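Chapter 6
Laying the Table

Opening case: One place, six chairs

When Ladan Nouri took over the dining room at Allbridge, a small hotel with large opinions about itself, she inherited a binder. The binder ran to 114 pages. Page 1 was a welcome from a manager who had since left. Pages 2 through 113 dealt with napkins, glassware, candles and the correct angle of a butter dish. Page 114 was blank except for the heading "The Table."

She wrote that page herself, and it is where this chapter begins. A table has to be ready before anything can be laid on it, and most of the trouble that new staff blame on the fork starts several minutes earlier, with crumbs.

Stand at the edge and bend until your eyes are nearly level with the top. From standing height almost any table looks clean, and that is how so many dirty ones get used. Pale wood hides dried milk and salt very well. It hides them less well when light is running across it, so look toward the window or the lamp and let the bright patch do the work. 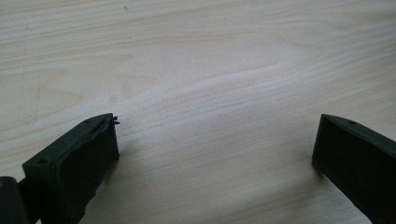
Nouri asked each trainee to do this twice, once from each long side. Grain that looks smooth from one end may show a sticky ring from the other. Wipe along the grain with a damp cloth, follow with a dry one, and resist the urge to polish. A guest who notices a shine will then notice every fingerprint, including their own, and will blame you for both.

Starting from the mat

The placemat tells everything else where to go. It is a small rug for a plate, and it should be square to the edge of the table before the plate comes anywhere near it. Striped mats are the strictest kind. A plain mat can sit a little crooked all through lunch without comment, but a striped one reports you at once.

Next comes the plate. After that comes the flatware, over which families have fallen out. The usual American setting puts the fork to the left of the plate and the knife to the right with its blade facing in. Other arrangements exist. A dessert fork and spoon may lie crosswise above the plate, and people in a hurry put things where their hands happen to be.
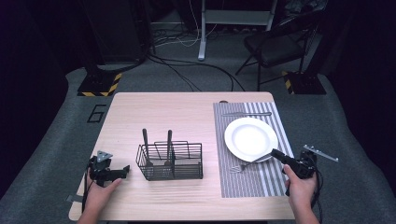 Figure 6.1 A single setting in progress: striped placemat, white plate, knife and fork, with a wire-mesh caddy beside the mat.

The caddy deserves a word. The Pavar method, which you will meet again in Chapter 19, keeps all flatware in a caddy until the plates are down. The older Fleritz method deals out the flatware first, like cards. Both work. Mixing them produces a table with seven forks and an argument.

Clearing back to bare wood

A table is finished when it could be laid again right away. Ghasemi's handbook for banquet staff, written for rooms seating over 1,000, calls this "closing the table" and gives it a chapter to itself. We give it a paragraph. Take off the plates, then the flatware, then the mats, and then look once more from low down, as you did at the start.
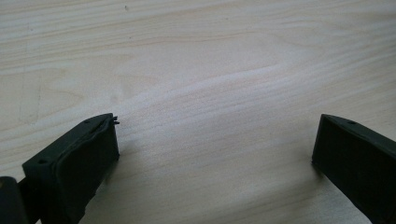

Figure 6.2 A pale wooden tabletop seen from close to the surface. Note the tiny dark speck near the far side.

A speck may be a crumb, a burn or part of the wood. Try a fingernail before you try a cleaning product.

Before you read on

Lay one place at home tonight without looking anything up, and make a quick sketch of it. Keep the sketch. You will need it for the exercise at the end of Section 6.2, where you may wish to deny having drawn it.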